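Search the list archive
2 min read

Re: Stone-effect worktops, cleaning

Leire Olmedo wrote:
> The Sovent worktop has dull patches. Which cleaner is safe?

1. Test first
Dilute 8 ml of neutral soap in 700 ml of water. Try a corner.
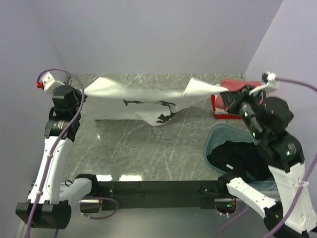 2. Wipe
Use a soft white cloth, so that any dye or residue shows. Leave for 2 minutes, then rinse. No vinegar until you know whether the top is real marble or a printed pattern.

If the patches remain, send me the Verkamis data sheet.

Aranda

Recent posts
Eltitz sealant: curing times
Limescale round taps
Joining two worktops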